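Ticket: upstairs Wi-Fi drops every evening
Opened by: Anoma Navaratnam
Opened: 2019-08-17
Status: waiting on customer

Hi again, it's me with the Canex router! So the upstairs signal is still dropping. It's fine all day, then after dinner it hangs for 9 minutes or so the laptop can't find the network at all, and then it wanders back like nothing happened.

What I've tried: power cycled it (twice, the second time with the long wait Kavinda told me to do), moved it off the bookcase, and switched from auto to channel 3. The channel change helped for one evening and I got very excited, but then it was back to the same old thing.

Log says this over and over:
wlan0: deauth, reason 2
wlan0: restart in 600 s

Reply from Rizwan Samarakoon:
Thanks Anoma, that's useful. Can you turn off the guest network and leave it off overnight? Also tell me which firmware it shows on the status page.

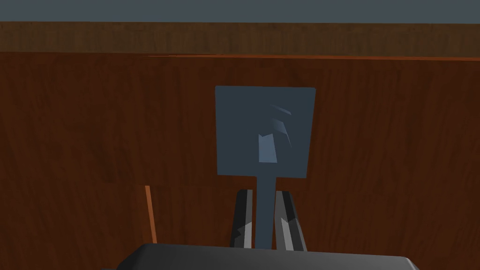

Guest network is off now. Firmware page just says "current" with no number, is there another place to look? I'll keep the laptop upstairs tonight and paste whatever the log gives me in the morning.

Anoma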